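Robots at School: How the Silier Practice Kitchen Works

Part 2 of the Zultville Learning Pages on machines and work. Reading level: ages 9 to 12.

What the kit is

The Silier Practice Kitchen is a computer program. It is sold to schools and science clubs by a company called Nultska. The program contains a robot arm, a set of kitchens, and a list of jobs for the arm to do. All of it exists inside the computer. There is no metal arm in the box. The box holds a license card, a printed guide, and a game controller with a long cable.

A program like this is called a simulator. A simulator copies the rules of the real world with numbers. It knows how heavy a door is. It knows how far each joint of the arm can bend. When the arm pushes on the door, the simulator works out how the door should move, and then it draws the result on the screen. It repeats this many times each second.

Why a kitchen is hard for a robot

You open a refrigerator without thinking about it. For a robot, the same job has to be broken into steps.

First, the robot must find the handle. Second, it must bring its hand to the handle without hitting the door. Third, it must close its hand on the handle with enough force to hold on. Fourth, it must pull.

The fourth step causes the most trouble. A refrigerator door does not come straight out toward you. It is fixed on one side by hinges, so the handle travels along a curve. If the robot pulls in a straight line, its hand slips off or the arm gets stuck. The hand has to follow the curve all the way around. Drawers are easier in this one respect, as they slide straight out.

The parts of the arm

A robot arm is made of stiff pieces called links. The links are connected by joints. Each joint can turn, much like your elbow or your wrist. The bottom of the arm is the base. The next parts up are often called the shoulder and the upper arm, then the forearm and the wrist. The part at the end that grabs things is called the gripper.

When one joint turns, every link after it moves too. Try this with your own arm. Hold your wrist and elbow still and move only your shoulder. Your hand travels a long way. A robot must work out how much to turn each joint so that the gripper ends up in the right spot. This kind of math is called inverse kinematics (say it: in-VERSE kin-uh-MAT-iks).

In the refrigerator job, the arm reaches up toward two tall doors that meet in the middle. Each door has a long, thin, upright handle beside the seam. Under the doors are three freezer drawers, and their handles run sideways. A gripper that is turned the right way for an upright handle has to be turned again before it can take hold of a sideways one. 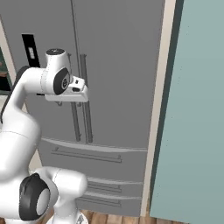 Can the arm learn to open a door by itself?

It can learn from examples. A person first guides the arm through the job many times with the controller, and the program saves every movement. A learning program then studies the saved movements and tries to copy them.

What happens to the saved movements

One saved try is called a demonstration. The Silier kit comes with 2,000 demonstrations already stored. A class can add its own until the total reaches 4,000, which is the limit of the school license. After that, old ones must be deleted to make room.

Bad demonstrations should be deleted too. If the person bumped the door or dropped the handle, the learning program may copy the mistake. The kit has a playback screen for checking. Press the green button to keep a demonstration and the red button to remove it.

The learning step is slow. On the computers most schools own, it should be started at the end of the day and left to run overnight.

The list of jobs

The kit has 41 jobs, sorted by level. Jobs in the first level use one movement, such as pressing a switch. Jobs in the second level use a movement with a curve or a turn. Opening a refrigerator door belongs here. Jobs in the third level join several movements together, such as opening a drawer, taking out a cup, and closing the drawer again.

The Rondonuwu add-on pack is sold separately. It changes the colors of the walls and cabinets and moves the furniture between tries. This matters for learning. A robot program that has practiced in only one kitchen may fail in a kitchen where the handle is a little higher. Practicing in many different kitchens makes that less likely.

What the kit does not do

The kit does not control a real robot. A program trained in the simulator would need more work before it could run a real arm. Real handles can be slippery. Real doors have rubber seals that stick. The simulator copies some of these effects, but it leaves others out. Engineers call this difference the reality gap.

The kit also has no sound, and 2 students cannot guide the arm at the same time. They have to take turns.

Words to know

Demonstration: one saved try at a job, guided by a person.
Gripper: the hand of a robot arm.
Joint: a place where two links connect and can move.
Link: a stiff piece of a robot arm.
Reality gap: the difference between a simulator and the real world.
Simulator: a program that copies how real things move.

Something to try at home

Ask an adult before you start. Stand in front of a closed door and take hold of the handle. Open the door very slowly and watch your elbow and your wrist. Write down which one moves first. Then do the same with a kitchen drawer and compare your notes.

Next in the Learning Pages: Part 3, How Elevators Know Where to Stop.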